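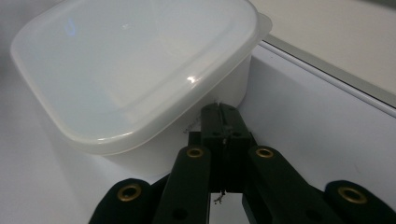 Suvow Food Storage Containers: Product Information for Institutional Kitchens

By Radwa Tawfik, Product Information Office
November 2020
Reading time: 3 minutes

The Suvow range is supplied by Haltum to schools, residential care homes, hospital pantries and staff canteens. It is intended for the short-term storage of prepared food in refrigerators and freezers, and for the transport of portions between a central kitchen and serving areas on the same site. This page sets out the sizes available, the conditions of use, and the arrangements for ordering and returns.

Range and sizes

Containers are sold in small, medium and large formats. All three share the same footprint along the short side, so that mixed sizes may be placed together on a standard refrigerator shelf. The medium container is the one most often ordered by school kitchens and is the default supplied when an order form does not state a size.

Bodies and lids are molded in polypropylene. Lids are sold with each container and are also available separately. A lid from one format does not fit another, and purchasers replacing lids should quote the format letter (S, M or L) molded into the underside of the base.

The earlier Flindia range has been withdrawn. Flindia lids do not close securely on Suvow bodies, although the difference is difficult to judge by eye. Kitchens that hold both ranges are asked to store them on separate shelves until the older stock has been used up.

Conditions of use

Containers may be used in the refrigerator, in the freezer and in the microwave. The lid must be loosened or removed before microwaving. Containers are not suitable for conventional ovens, grills, hot plates or bain-marie units.

Hot food should be cooled in accordance with the kitchen's own food safety plan before the lid is closed. Closing the lid over hot food slows cooling and may also make the lid difficult to remove later. Liquids intended for freezing should be filled to the line on the inner wall and no higher.

Tomato sauces, turmeric and paprika will stain. Staining does not affect the fitness of the container for use and is not accepted as grounds for return. Containers with deep knife marks, cracks at the corners or a warped rim should be taken out of service.

Cleaning

Wash all parts before first use. Bodies and lids may be washed in a commercial dishwasher. Lids should be placed on the upper rack, away from the heating element, and left to air-dry before stacking. Abrasive pads should not be used. Where washing is done by hand, particular attention should be given to the groove of the lid — food residue there is the most common finding in our customer kitchen visits.

Labeling

Removable labels are supplied in rolls of 200 and may be ordered with the containers or on their own. They are applied to the side wall. Labels placed on lids tend to travel with the lid to a different container after washing, and several kitchens have reported incorrect use-by dates for this reason. Permanent marker is not recommended on any part.

Ordering

The minimum order is 17 containers in any combination of formats. Orders are packed at the Naciri warehouse and are normally dispatched within three working days. Institutions with a framework agreement should enter the agreement number on the first page of the form; orders received without it will be invoiced at list price and cannot be adjusted afterward.

Framework customers took delivery of 1,096 replacement lids during the last contract year, and the separate lid listing was introduced in response to that demand. Previously, a lost lid could be replaced only by purchasing a complete container.

Returns and replacements

Unused goods may be returned in their original packaging. Items that arrive damaged should be reported to Gebremedhin Worku in Customer Supply, with the delivery note number and the format letter. Please keep the outer carton until the report has been acknowledged. Freight on approved returns is paid by Haltum.

Price lists for the coming year will be issued to framework customers in December. Orders placed before the new list takes effect will be honored at current prices, including those scheduled for later delivery.

Contacts

Framework agreements and contract pricing: Siv Moen
Technical questions, materials and declarations of compliance: Gebhard Rüegg
Damaged deliveries and returns: Gebremedhin Worku

Declarations of compliance for food contact are provided on written request and are issued separately for bodies and lids.

Last updated by the Product Information Office to include separate lid ordering.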